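Ustero Bench Top, Matte Black: Long-Term Review
Reviewed by Tamsin Costigan

Product type: replacement work surface, drop-on, black both sides
Length: 2,000 mm
Price paid: $500 without freight
In use since: February

The Ustero is a plain black work surface sold without legs. It drops onto an existing bench base and is held from below with screws through slotted brackets. The maker sells it to people who put cameras over tables: product photographers, inspection benches, anyone doing marker tracking. The selling point is a low-gloss finish that is supposed to stay low-gloss. I bought two, one for the camera bench and one for the ordinary assembly bench next door, so that I could compare a surface that gets looked at with a surface that gets worked on.

The tops replaced a pair of Jestar panels, also black, also sold as matte. The Jestar is cheaper and I have nothing against it for general work. Under overhead lights it had a sheen you could see from the end of the room, and after a year it had polished itself to satin wherever sleeves and boxes dragged across it. That is the problem I was trying to fix.

Delivery and fitting

Each top came flat in a cardboard sleeve with foam corners. One foam corner had slipped and the edge underneath had a small ding on the back side, which faces the wall and doesn't matter to me. It would matter on an island bench. The supplier offered a partial refund and I took it.

Fitting needs two people. The top isn't especially heavy but it is long and flexes if carried from the ends. Brackets are included, screws are included, and the screws are the wrong length if your base rail is thin. Mine is. I substituted shorter ones from stock. The bracket slots run front to back only, so side-to-side position has to be right before you start drilling. Pilot holes are not supplied and not marked.

Flatness was good on both. I checked with a long straightedge along the length and both diagonals and could not get a feeler gauge under it on the first top. The second had a slight rise toward one end that disappeared once the brackets were tight. I would not use either as a reference surface and the maker doesn't suggest it.

Finish

The finish is even, fine-grained and slightly dry to the touch. The maker does not say what the coating is, and my email asking about it got a reply that repeated the brochure. Viewed square on, it is a flat, dark black. At a low angle it picks up a gray cast from ceiling lights, wide and soft with no hard hot spot. With the old Jestar at the same angle I could make out individual fixtures.

For marker work the low-angle behavior is the part that counts. Our targets are printed black-and-white squares stuck to white objects, and a square turned steeply to the camera is already hard to read before any stray light bounces up at it from the bench. We had two recurring complaints with the old surface: washed-out lower edges on tilted markers, and ghost detections from reflections of the markers themselves. The reflections have stopped. The washed-out edges are less frequent but still happen with a light placed low on the same side as the camera. No table surface is going to cure that. 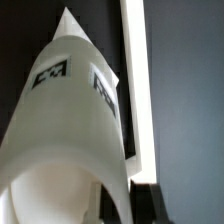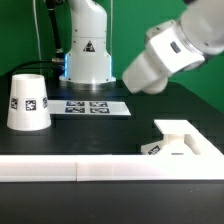

Markers turned steeply away against a dark background (first picture) and the white cone with its markers on the matte black top, green backdrop behind (second picture).

The cone is our standard check object. A truncated cone is convenient because the side slopes back, so the markers face slightly upward and an elevated camera gets a better view of them than it would on a straight cylinder. It sits with the wide end down and is hard to knock over. White on black also gives a clean outline, and the contrast with this top is better than what we had. I did need to drop the exposure compensation after the swap. Auto exposure reads a very dark table as a dim room and lifts everything, and the white parts clip. If you move to this surface from a gray one, set exposure manually from a white target and lock it. We keep a flat white board on the bench for this kind of thing.

Use with a backdrop

The green backdrop is a Millport roll, which I've used for years and won't review in detail. With a glossy top, a green background spills forward onto the rear of the table and a keyer will eat a strip of it. On the Ustero there is still a faint green tint in the far margin when the backdrop is lit hard, visible on a calibrated monitor and not by eye. Keying is clean at normal tolerance. Moving the backdrop light back a little removed most of the tint.

Wear

This is where the two tops part company.

The camera bench top looks close to new. Things are set down and picked up, and there's a small amount of sliding. I found a few faint pale marks near the front edge, most of which wiped away with a damp cloth.

The assembly bench top has had tools, adhesive, cartons and a vise on it, and it shows. Metal transfer is the main fault. Drag an aluminum part across the surface and it leaves a silver line, because the finish is abrasive enough to act like very fine paper. The lines come off with a melamine sponge, and the sponge leaves its own slightly shinier patch. After some 500 hours of work there is a visible polished area in front of the vise. It is better than the Jestar at the same stage, but it is there. I have since put a rubber mat down, which defeats the purpose of an expensive top.

Solvents: isopropyl alcohol has had no effect. Label remover left a dull ring that has not come out. I have not tried acetone and the care sheet says not to.

Tape residue deserves its own mention. Low-tack paper tape comes up cleanly if it is left for a day or so. Left longer, the adhesive stays in the texture and collects dust, and you get a gray rectangle where the tape was. Cloth tape should be kept off it altogether.

Cleaning

Dust shows. Any black surface has this problem and a textured one holds on to it. A dry microfiber cloth leaves lint; a barely damp one works. I tried a Suominen nonwoven wipe on the suggestion of the supplier and that has become the routine here, dampened with water, wiped in one direction and left to air dry. Fingerprints are less of a nuisance than I expected. They are visible at a low angle as slightly darker spots and come off with the same wipe. Hand cream does not. The care sheet also says to avoid spray cleaners, and I tested one on the underside: it dried with a smeary film that needed several passes of plain water.

Edges and underside

The edges are square with a very small break along the top corner. That corner is the weakest part of the product. A dropped wrench took a chip out of the assembly bench and the chip is lighter than the surface, so it is easy to see. A black marker pen hides it well enough. No touch-up kit is offered.

Both faces are finished, and the brochure says the top can be flipped when one side wears out. In principle this doubles its life. In practice the bracket screws leave holes, and they will be on the working side after you flip it. I would plan for plugs. The brochure is quiet on this.

Cable routing is up to you. There are no grommet holes and the maker will not cut them to order. I cut one with a hole saw from the top face with tape over the line and had minor breakout on the lower side.

Value

At $500 it costs far more than a general-purpose panel of the same size, and on a working bench I don't think the difference is recoverable. On a camera bench it took me less than a week to decide to keep it. The time we used to spend shuffling lights to get rid of glare on the table has mostly gone.

Good
Even, low-gloss finish with no distinct reflections at shallow angles
Flat as delivered, or flat once bracketed
Alcohol safe

Less good
Marks from bare metal
Corner chips easily
Supplied screws too long for thin rails
Flipping it leaves exposed screw holes

Rating: recommended for camera and tracking benches. Not recommended for assembly or repair work without a mat.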